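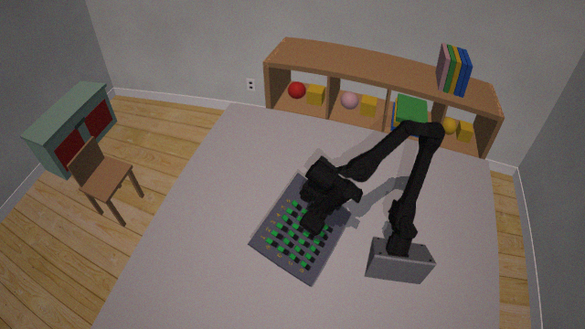
BAMSTEAD, April

Asked when a machine will be able to take over the small jobs of a working household, Roswitha Baumgartner declines to name a year. She prefers to name a task.

"Give me a panel of buttons, and tell the arm which one to press," she said. "If it can do that every time, with the panel turned a little one way or the other, then we can begin to talk about the washing machine."

Ms. Baumgartner directs the domestic tasks program at Omico, which has its offices in Bamstead and a second workshop in Pesstead. Her group studies whether robot arms can be trusted with chores that most people do without thinking: setting a dial, starting an appliance, putting things back on a shelf. Much of the work is carried out in simulation, in a small rendered room with a table, a long wooden shelf of balls and blocks, and a chair drawn up near a cabinet. The arm stands on the table and reaches down to a board of green buttons, with yellow-orange numerals marking the rows and columns.

The choice of such a plain exercise was deliberate, she explained. Pressing a button is part of almost every household machine and of a good deal of shop-floor equipment. It also leaves little room for argument about the result.

"With folding a towel, people will disagree over whether it was done well," she said. "With a button, you pressed the correct one or you did not."

The current series consists of 133 instructions, each given in ordinary written English. Over the past program year the group recorded 1705 attempts in simulation. Ms. Baumgartner was reluctant to offer a single success rate, on the grounds that the figure changes a great deal with the wording of the instruction and the angle of the board. When the board lies square to the arm, she said, results are good. When it is turned, the arm more often settles on the neighboring button.

"It is a small error in distance and a large error in meaning," she said. "On a real oven, the next button over may be the one that locks the door."

A further difficulty is the arm itself. As the wrist comes down over a panel, it can hide the buttons it is meant to find. A person in the same position remembers where the button was and carries on. The group is now testing methods that let the arm keep an estimate of the whole board as it descends, and Ms. Baumgartner described the early findings as encouraging but incomplete.

She was asked whether success in a rendered room says much about a real kitchen. Her answer was cautious. A simulated table has no crumbs on it unless someone puts them there, and a simulated button does not stick. The advantage lies in repetition: the group can turn the board, change the instruction and start again without wear on equipment or risk to staff.

"I would not buy a machine on the strength of a simulation, and I would not ask anyone else to," she said. "I would use it to decide what is worth testing on hardware."

Hardware trials take place in Pesstead, where 23 of the instructions have so far been repeated on a physical panel. Leclerc, a supplier of laundry equipment to hotels and care homes, has agreed to provide retired control panels for the next stage. According to Ms. Baumgartner, the company's interest is practical. Its customers run many machines in one room, and staff spend part of each shift walking between them to start and stop cycles.

That setting may be the first where such an arm earns its place, she said. The machines stay where they are, the panels are alike, and a trained employee is nearby. A private home offers none of these conditions. Appliances differ from one house to the next, and the people living there cannot be expected to supervise.

Speed remains a concern as well. Omico allows the arm 60 seconds for each instruction, a limit few people would accept from a colleague. Ms. Baumgartner said the limit would be shortened only after accuracy on turned boards had improved – a condition she has set in writing for the coming program year.

As for her own household, she has no plans to bring an arm home. "I can start the dishwasher myself," she said. "Emptying it is the part I would gladly hand over, and we are a long way from that."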